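Notebook, propagation shed, April

Started at 7:30. Today was for the marsh grass at Pokum and for the trays that came back from the Strand plot. I write this in the evening, so the order can be a little mixed.

Trays first. From 1,000 seeds sown on the sand and peat mix we have now 505 seedlings with two true leaves. That is better than I expected after the cold nights. The trays near the door are behind the others, and the leaves there have a yellow tip. I moved them to the inner bench and gave them no feed. If the tips are still yellow in the next check, I will test the water from the old tank, I do not trust it.

Potted up 137 plants in the deep pots. The roots of the sedge were already making a circle at the bottom, so we waited too long with these. For next year: pot the sedge before the grass, even if the sedge looks small on top. I wrote the same thing last spring and then did not read it.

At Pokum the water stood higher than the stakes on the creek side. I could reach only plots 1 to 5. In plot 3 the geese have eaten the new shoots down to the mud, but the crowns feel firm when I press them, so I leave them in. The net on plot 4 is loose at one corner and needs two more pegs. Bring the long ones, the short ones do not hold in this soil.

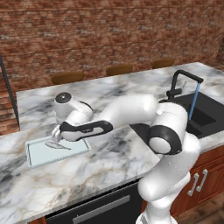 Arm over the cutting board, with fish. Simulated.

Salinity at the Pokum outlet: I took the reading two times and got two different values, so I do not write either one here. The probe must be cleaned and calibrated again before somebody uses it. It is in the gray box with a paper on it. Please do not take it to Nirnum.

About Nirnum, we still have no answer if the truck can pass the lower gate. When the ground is soft I would prefer to carry the pots from the road. It is slow, but last time the wheels made deep tracks through the part that we had planted, and the water runs in them now.

The Tukico seed lot is in the fridge, second shelf, in damp sand. It should stay there until the end of the month. The label was written with the wrong pen and is almost gone, so I put a new one inside the bag.

To do:
pegs for plot 4
clean probe
more deep pots, we have one stack left
ask again about the lower gate
turn the inner trays, they lean to the window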